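Workshop fit-out, Stistton annex: storage, benches and floor

Last updated: January 18, 2024

Print this page | E-mail this page

The annex at Stistton was refitted over the winter shutdown. The notes on this page cover the shelving, the bench, dust extraction and the small-parts system, in the order in which the work was done. Part codes refer to the Ronden storage catalogue held at the front counter.

Shelving
Wire racking was chosen over closed cupboards so that stock levels can be read from the aisle. Shelf heights are adjustable in fixed steps. Heavy items are kept on the bottom two levels and open-fronted bins on the upper ones. Bin colour is red throughout for fasteners and fittings. The earlier arrangement of mixed colours has been retired, and the old blue and grey bins are stacked at the back of the loading dock for anyone who can use them.

Bench and floor
The workbench has a wooden top on metal legs, with open space underneath for cable runs. Hand tools and work in progress stay on the top during the day. The floor behind the framed plywood board is the parking position for the shop vacuum, with the computer case to its left. 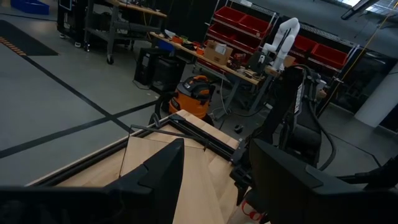 Ikechukwu Akpan writes that the vacuum should have its own circuit before August, as the present one is shared with the bench outlets and the breaker has tripped twice. He would also like a longer hose, so that the far end of the bench can be reached without dragging the canister across the cables. Both items have been added to the electrical list. The hose adapter is a standard Isus fitting and can be ordered with the next batch.

Plywood
Sheet goods for boards and jigs are bought as full sheets and cut on site. Cut edges are left unfinished unless the piece is to be handled often, in which case they are sanded and sealed. Boards set in black aluminum rail need no edge treatment. Check the corner brackets for looseness monthly and retighten with a hex key; do not use thread locker on rail fittings.

Small parts
The inventory taken at the end of the refit recorded 1637 line items against a planned capacity of 2000. Labels are printed on white stock and applied to the bin front at the lower left. Cardboard boxes may stand on the bench while an order is being unpacked, but the contents should be binned by the end of the shift.

Outstanding
Cable trays under the bench: brackets received from Omerović, trays on back order.
Second set of shelf dividers: 5 short.
Floor marking for the vacuum position: tape on hand, layout to be confirmed.

Corrections to part codes should be sent to Ifeanyi Adebisi at the front counter.

Contact | Copyright Stistton Workshops | Back to top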